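4.3 Premature closure at the gripper

The most common fault in the breakfast trials, and to us the most interesting one, was a gripper that shut before it got to the object. Of the 267 episodes logged on the Pokolari cell, 213 ran to the end without an operator stop. The rest were halted by hand, and premature closure led the list of causes. The wrist view makes the problem easy to grasp: with the fingertips nearly touching, the policy has no opening left to fit around a plate rim, a slice of bread or a plug, and it still tries to reach.

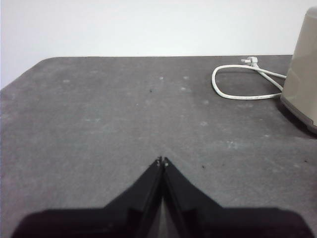 Figure 6. Wrist camera view, with the fingers almost closed over the tabletop and part of an appliance and its white cable at the right.

We first blamed the motor driver. Siyabonga Dlamini replayed the command stream against the joint log and found the driver was doing just what it was told. The close command came from the policy itself, 8 control steps early in the median case. That was a wonderful thing to find, as it meant we could study the fault offline!

The fault matters most when both arms share a load. A plate tilted between two grippers gives each arm very little room for error, and if one side closes early the other side takes up the force. Our force limit, set in the Vuvitz safety layer, watches each arm alone and is blind to this - a gap we had missed in the June review. Yasuo Ueda has since added a check on the difference between the two wrist loads, and it stops both arms together.
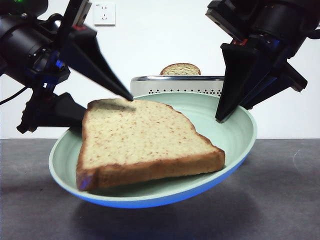 Can the shared-load check replace the force limit on each arm?
It can't. The check only compares the two sides, so two arms that push equally hard would pass it. Both limits stay on during every trial.

The new check does cost us some good episodes. It fires on quick but harmless regrasps, and we are still tuning the threshold with the Grirar replay tool. Section 4.4 turns to faults during release.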